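Gripper misses towel corners after finger swap - two arm cloth cell

Jeferson Guimarães
Swapped the fingers on both arms Friday. Now it misses corners or grabs two layers. Offset still 10 from the old set. Where do I start?
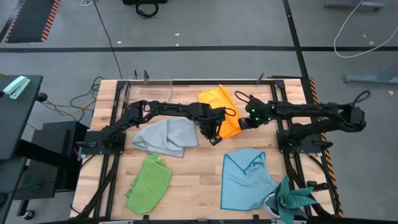 Domingo Zúñiga
Re-zero closed first, then jog to a hem. 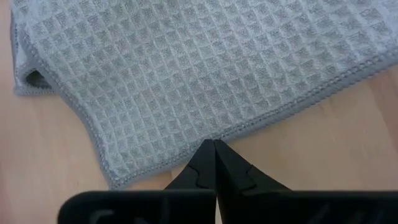

Tips nearly closed just below the hem corner.

Then a slow lift, check teh tips line up.

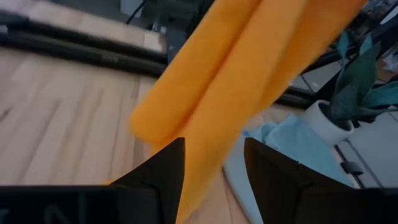 Orange cloth, lifted.

Modupe Briggs
Check cable slack at the wrists too. Mine pulled.
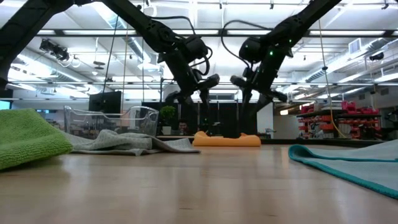
Do I need to redo both arms?
Any arm that got new fingers, so both.

We use cookies. Accept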